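Desk Tidying at the Renddale Reading Room

Last updated: January

Welcome back to the gallery, and thank you to everyone who wrote in after the last batch. I've been promising a page about desk things for longer than I care to admit, and a slow Saturday at the table with a pot of coffee finally got it written. If you're new here, I'm Tiziana Marras, and I look after the odds and ends at our little reading room in Clermont — the pens, the paper, the forms that wander off and come home again in somebody's library book.

I am not a naturally tidy person, and I think that's why I enjoy this so much. A tidy person puts a pencil away and thinks no more of it. I put a pencil away and want to tell my sister! Over the past year I've gone through more trays and boxes than I should have, and a good many of them have moved on to the Idoma Street thrift shop, where I hope they're making someone very happy.

What has stuck with me is the plain old pairing of drawers and a rack. Small things go in drawers, flat things go in the rack, and anything that is neither small nor flat has to go and live in the hall closet with the umbrellas. We have 137 members on the books now, and every one of them seems to need a paper clip at the same moment, so it does help to know where they are.

A word about drawers, if you're shopping. I like a box with different widths in it. Wide drawers are lovely for envelopes and rulers, but small things slide around in them like peas on a plate, and you end up stirring with one finger to find the eraser. Two narrow ones side by side are much better for clips and stamps. I line mine with leftover shelf paper, which costs nothing and stops the rattling.

As for paper, my only real rule is that it should stand up or lie on top, where I can see it. A sheet at the bottom of a pile might as well be in another county. Our front desk once had a stack of 200 flyers with the spare key under it, and it took us until the flyers were out of date to find the key.

The pictures on this page can be printed for your own use, and the Ivanov branch is welcome to put them up on the corkboard again.

The pictures

1. Teal drawers and a wire rack, side by side. I'm very fond of that dark teal with the gold-colored handles, and the two half-width drawers in the middle are just the sort I was going on about. The rack has its papers up top, a Setup Guide among them, with a folder standing at a slant on the right and open space underneath. A few little stationery things are still out on the white tabletop. 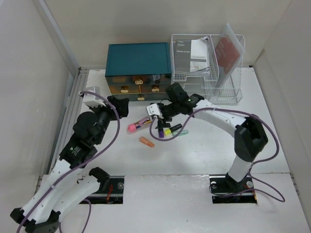
Sending in your own

If you have a desk you're proud of (or one you're not, I like those even more), bring a print to the front desk and I'll add it when I next sit down to this page. Please write your name on the back in pencil, and tell me a little about where you keep your scissors. I have room for 12 more before I need to start a second page, and I'd be delighted to have to start one.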